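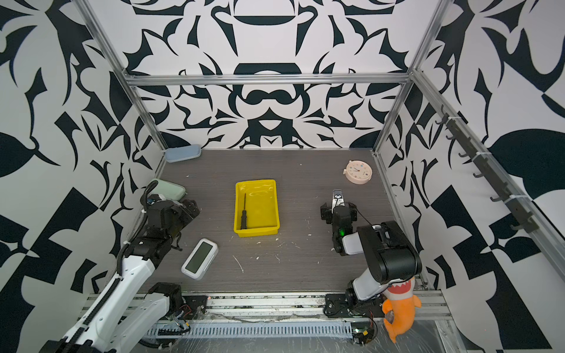

Black-and-white leaf panels, with a yellow tray on the floor between them.

July 28, 2021

I wish to set down some observations on the repainting of the stairwell at Honorato House, where I have lived for eleven years and where the residents' association has now invited views on colour. Replies must reach Lucimara Araújo before the end of August.

The proposal before us is for plain off-white from the ground floor to the roof door. The quotation from Bonero comes to £2,382, which covers two coats and the making good of the plaster on the second landing. A patterned paper on the half-landings would add £900. Several neighbours regard this as an extravagance. I do not share that view, although I accept that the sum is not small when divided among so few flats.

The stairwell has very little daylight. Off-white in such a place turns grey by the first winter, and every bag, pram and bicycle handle leaves its mark. The old paper, removed in the last works, hid such marks well. Mr Pacheco still has a roll of it in his cupboard and has kindly allowed me to borrow a length. 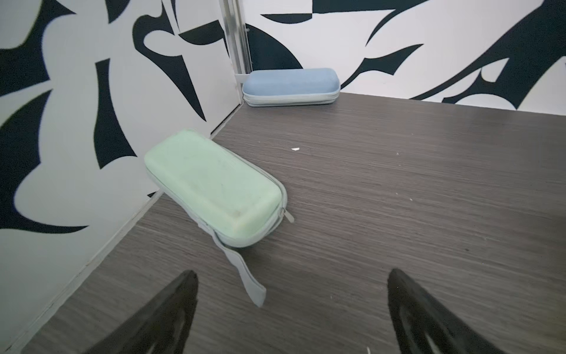 It has a deep green ground with a small repeating fern, and it would be a fair guide to what might be chosen now. A large design needs distance, and on a stair one is seldom more than an arm's length from the wall. I would therefore ask for a small repeat, in two colours at most, with a washable finish.

Wagner Toledo has suggested a painted band at hand height as a compromise. The cost would be £400, and the band could be renewed without disturbing the rest. I should be content with this if the paper is refused.

The question of the handrail is separate and I shall write about it when the joiner has reported. My own form went under Ms Araújo's door this morning, marked in favour of the paper, with the band as second choice.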